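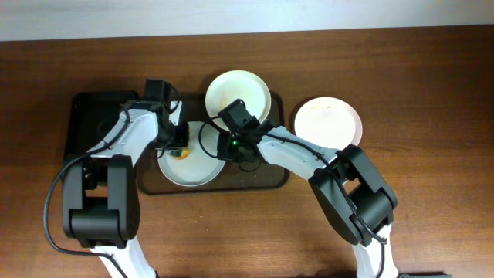 Woke at six to the radio already on next door. The government has gone, or most of it has. The prime minister's car left the residence some time before midnight and the interior minister's resignation was read out on the early bulletin, four lines, no reason given. The president is said to be at the summer house in Orora, which is what they say every time they don't know where he is.

No bread at the corner shop, though the delivery van had been. It was all sold by half past six. I bought crackers, two tins of beans and the last of the matches. The price of cooking oil has been crossed out and written again twice on the same card. A woman in front of me paid in coins and the shopkeeper took them without counting.

Walked to work by the river because the trams were stopped at Karppinen bridge. A line of police vans was parked along the embankment with the engines off and the men sitting inside with the doors open. One of them was eating an apple. I had my pass ready but they didn't ask for it. The shutters were down on the bank and on both money changers. Somebody had pasted the opposition's notice over the tram timetable, so I still don't know whether the number nine runs in the evening.

Work was half empty. Those from the Polwood side couldn't get across and telephoned in, when the telephones let them. We did the post and I finished the quarterly returns, which may now be going to a ministry with no minister in it. I sent them anyway. The manager said to carry on as usual and then went home at two, taking the petty cash book with him.

The rest of us had the radio on low from eleven. Parliament was supposed to sit at noon. There are 200 seats and they need more than half in the chamber to do anything at all, and the reporter kept saying that members were arriving, then that they were still arriving. By a quarter to two they had 102. So it was enough, just. They voted to accept the resignations and to name the speaker as acting head of the government for 30 days, and then there was a long argument about whether the 30 days began today or tomorrow. I missed how that ended as the kettle was on.

The speaker gave a short address afterwards. He has a flat voice and reads badly, but he said the fuel ration would stay as it is and that pensions would be paid. He did not say when. He said nothing about the army. The station played the anthem and went back to the farming programme as if it had only been held up by a football match.

Left at four. The square was full by then and I went round the back by the fish market. It was not a bad-tempered crowd from what I could see of it, a lot of families, a lot of people my age standing with shopping bags. Drums somewhere near the fountain. Some students were handing out water. Further on, at the Pernanine gate, it was different. The barriers were down and there was glass on the pavement outside the party office, and a smell of burnt paper. Two men were carrying a filing cabinet out of the side door, very carefully, as though they were moving house. I didn't stop.

My sister rang in the evening, third attempt. They have had the power off since yesterday and are cooking on the camping stove in the yard. She says everybody in the village is pleased and that they rang the church bell until the rope came off. She wanted to know if I'd come out to them for a few days. I said I'd see how the trains were. I don't much want to go. If the office opens and I'm not there it will be noticed, and I'd sooner be near my own front door while this is going on.

She also asked about the money for the roof. I had drawn out 200 last month and it is in the tea tin, so that part is safe, but it won't buy what it would have bought in the spring. I told her to ask the roofer to hold his price until the end of the month. She laughed at that.

Filled the bath and both buckets in case the water goes. Put the torch by the bed. The battery in it is old and I must look for another tomorrow, also lamp oil if there is any, and soap.

The nine o'clock news had the president's plane leaving, then at half past they took it back and said it was a plane but they couldn't say whose. The curfew is from ten until five. I can hear people in the street now, well after ten, walking in twos and threes and talking quite loudly, and the dog downstairs barking at each lot of them. No shooting. One firework, I think from the direction of the station.

It has turned cold as well. I've shut the bedroom window and put the brown blanket back on. Must take the library books back if the trams are running.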